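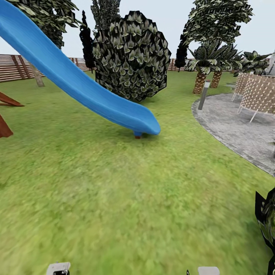

Garden robots at work, and what happens to the crew
Board: Grounds and Outdoor Staff

rigo_contreras
8 June 2021
Hello all. I work on the grounds team of a holiday rental company in Llanos. We are 6 people for 13 gardens. The office now tests a robot for the patio work between guests, at the moment only in simulation. They say no one loses the job. I would like to hear from people who already have such machine.

noldale_green
We have 2 since May. Bottles and cups went to the robot, and I don't miss them. But my hours are now split in two parts, morning and evening, and this I did not ask for.

segundo_m
The bottles are the easy part. In our simulation it goes like this: 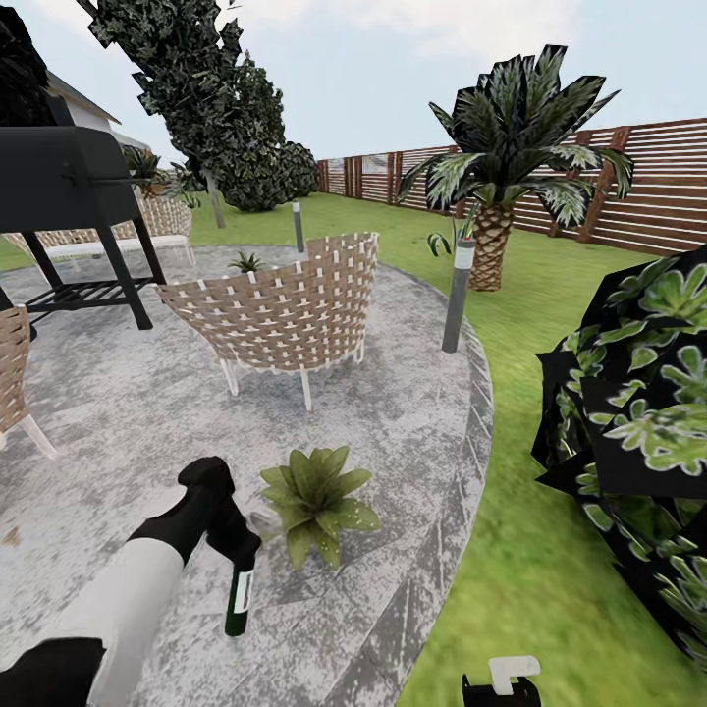
Bottle in the gripper, patio test, simulated garden

You see how much furniture stands there. Somebody must still decide if the chair is in the right place for the guest.

noldale_green
I don't agree, Segundo. Chair positions can be saved in a plan. What stays for us is complaints and plants.

segundo_m
Guests move everything. The plan is old after one evening.

rigo_contreras
Thank you both. Segundo, did your company give training?

segundo_m
Two afternoons, paid. Ask for it in writing - and ask who is responsible when glass breaks. With us it was first the person on shift, and we had to fight to change it.

akville_tom
Same question here in Akville. Still no answer from the office.

rigo_contreras
I will bring both points to my manager and write again here.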